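Página principal | Conteúdo | Artigos aleatórios | Discussão | Ler | Editar | Ver histórico

Bawa (método)

Bawa é um método de aprendizagem por demonstração para manipulação com dois braços robóticos, desenvolvido no laboratório Luris. O método trata cada braço como um agente com política própria e acrescenta um sinal de arbitragem que decide, a cada instante, qual dos dois tem prioridade sobre a zona comum da mesa. Foi descrito por Angeliki Chatzigeorgiou, Ama Ametepe e Heidrun Plattner num relatório técnico e, mais tarde, numa versão ampliada com a colaboração de Akosua Nutsugah.

O nome designa também, por extensão, o conjunto de demonstrações usado para treinar o modelo, embora os autores prefiram chamar a esse conjunto Bawa-Mesa.

Antecedentes

As políticas aprendidas por imitação para sistemas de dois braços costumam prever as ações de ambos os braços num único vetor. A abordagem é simples de treinar, mas obriga o modelo a aprender a coordenação mesmo nas fases em que os braços trabalham em tarefas sem relação entre si. Num estudo preliminar do Luris, a maior parte das falhas de uma política conjunta ocorreu nessas fases: o movimento de um braço alterava a previsão para o outro, que hesitava ou abandonava a preensão.

A solução oposta, com duas políticas totalmente separadas, elimina a interferência, mas não impede que os braços disputem o mesmo espaço. O Bawa foi proposto como solução intermédia. Chatzigeorgiou atribui a ideia inicial a um trabalho anterior de Plattner sobre partilha de via em veículos guiados de armazém, no projeto Flumudano.

Descrição

O modelo tem três componentes. Os dois primeiros são políticas idênticas em estrutura, uma por braço, que recebem imagens das câmaras e a posição das articulações do respetivo braço. O terceiro, o árbitro, recebe uma representação comprimida das duas trajetórias previstas e devolve um valor entre zero e um. Valores próximos de zero dão prioridade ao braço esquerdo; valores próximos de um, ao direito. O braço sem prioridade não é parado. A sua trajetória é abrandada e, se necessário, desviada para fora do volume reservado pelo outro.

O árbitro é treinado depois das políticas, com os pesos destas congelados. Os rótulos de prioridade são extraídos automaticamente das demonstrações, a partir da ordem em que as pinças entram na zona comum. Quando as duas entram ao mesmo tempo, o trecho é excluído do treino do árbitro, mas continua disponível para o treino das políticas.

Cada política prevê blocos de 10 ações. A previsão é refeita antes de o bloco terminar, e as ações sobrepostas são combinadas por média ponderada, com maior peso para a previsão mais recente.

Montagem experimental

O trabalho decorre numa célula com paredes cinzento-claras e uma mesa de tampo cinzento com padrão de mármore. Os braços estão montados à esquerda e à direita, junto à frente da mesa. Os objetos mudam entre sessões e são escolhidos de modo a misturar formas rígidas, peças pequenas e materiais flexíveis.
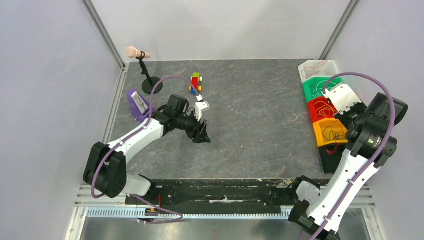

Os dois braços na célula de trabalho, com um veículo de blocos ao fundo e caixas com fios laranja e vermelhos à direita.

Os fios emaranhados são considerados o material mais difícil da montagem. Não têm forma estável, prendem-se uns aos outros e tornam pouco fiável qualquer estimativa de pose. Por essa razão, o Bawa não usa modelos geométricos dos objetos e trabalha diretamente sobre as imagens.

Recolha de dados

O conjunto Bawa-Mesa reúne 3932 demonstrações por teleoperação, feitas por 7 operadores. Cada demonstração contém as imagens, as posições articulares, a abertura das pinças e uma instrução curta em texto. Os operadores receberam apenas o objetivo da tarefa, sem indicação sobre qual dos braços usar. Segundo Ametepe, esta opção foi tomada para que a distribuição do trabalho entre os braços surgisse das próprias demonstrações.

Foram rejeitadas as gravações com perda de sincronização entre as câmaras e os codificadores das articulações. As gravações com erros do operador foram mantidas sempre que a tarefa acabou por ser concluída, pois contêm exemplos de recuperação.

Avaliação

A avaliação principal consistiu em 904 ensaios, divididos entre o Bawa, uma política conjunta e um par de políticas sem árbitro. Os três sistemas foram treinados com os mesmos dados. O Bawa concluiu mais tarefas do que os outros dois nas provas em que os braços partilham a zona central. Nas provas em que cada braço permanece no seu lado, o resultado foi semelhante ao das políticas separadas, e ambos superaram a política conjunta.

A diferença foi menor na manipulação de fios. As falhas mais comuns nessa categoria foram a preensão de vários fios em simultâneo e o arrastamento da caixa, problemas sobre os quais o árbitro não tem influência.

Limitações

O método pressupõe que a prioridade possa ser atribuída a um só braço. Em tarefas que exigem contacto simultâneo, como segurar uma peça com uma pinça e separá-la com a outra, o abrandamento de um dos braços pode prejudicar a execução. A versão ampliada inclui um modo que suspende o árbitro nestes casos, mas a ativação depende da instrução em texto.

Araba Sarpong, do grupo Vondgate, apontou ainda que os rótulos de prioridade refletem os hábitos dos operadores e podem não corresponder à ordem mais eficiente. Os autores reconheceram a objeção e indicaram como trabalho futuro o ajuste do árbitro por reforço.

Ver também

Aprendizagem por imitação
Manipulação bimanual
Teleoperação
Flumudano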